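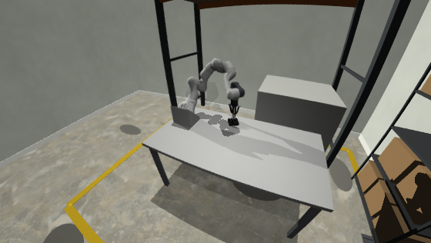 Brigitta Oberholzer thinks we priced the tickets too low and should of asked Vinden for a second night. Maybe. We sold 695 of 1,000, so not sure.

Project: promoting a one-night concert, band Clutura, support act Emero. Group of 3. Start in February, show on 13/06/2019.

What we did: posters first, then online ads, then a street team. Posters late (printer). Ads did ok, 127 tickets the first weekend, slower after that. 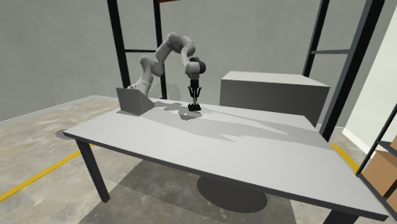
Problems

Support act announced too late. Przemysław Sadowski wrote to Emero's manager twice, no answer till May. Presale page had the wrong door time for a day, fixed.

Merch table was my part. Shirts came in the wrong sizes,

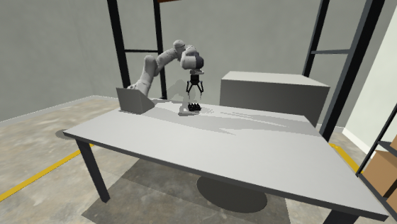 so we put mostly larges out and kept a list for mail orders. List is in teh appendix, along with the ad budget.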